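Tema 6. Juego, menaje y mercado: apuntes para la sesión

Seguimos donde nos quedamos en febrero, con la pregunta que casi todos contestaron en el parcial y casi todos contestaron mal: cuándo un objeto deja de ser útil y pasa a ser juguete. La respuesta «cuando lo toca un niño» no puntúa.

Las miniaturas domésticas son muy anteriores a la industria. Hay vajillas de barro diminutas en tumbas antiguas, y discutir si eran ofrendas o entretenimiento ha dado de comer a varias generaciones de arqueólogos. Para el curso basta con retener que el tamaño, por sí solo, no prueba nada. 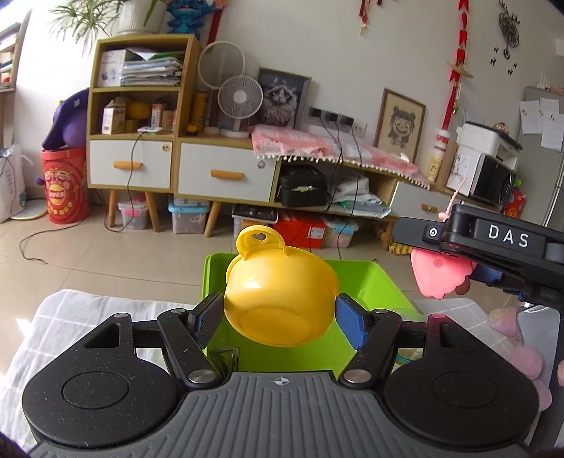
Fig. 1. Taza de plástico amarillo con un corazón calado en el asa.

El plástico cambia las cuentas. Un molde de inyección es caro y la pieza que sale de él, casi gratis, de modo que al fabricante le conviene repetirla hasta el aburrimiento. En el caso práctico, la empresa Rustad amortiza su molde a partir de 800 unidades; su rival Undthorpe, que se empeñó en pintar a mano, pierde dinero desde la primera. Calculen el margen de ambas y ahórrenme el párrafo sobre la nobleza de la artesanía.
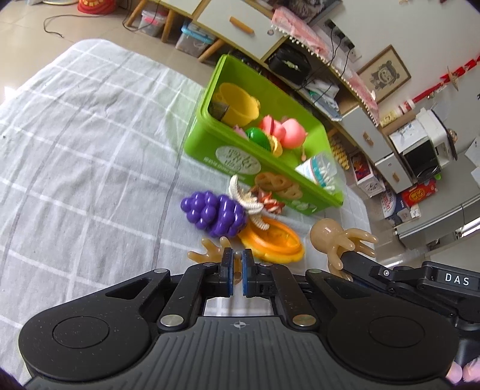 Conviene separar además imitación y representación. Quien juega a las tiendas imita un oficio, con su regateo y sus clientes insoportables; la mercancía puede ser una piedra. Los catálogos prefieren no enterarse, porque las piedras se venden mal.

Lectura obligatoria: dossier Furano, páginas 2 a 66. La 221 es el índice y no cuenta como lectura, por mucho que alguno la citara en su trabajo.

Entrega: viernes, 28 de marzo de 2025, en papel y con grapa.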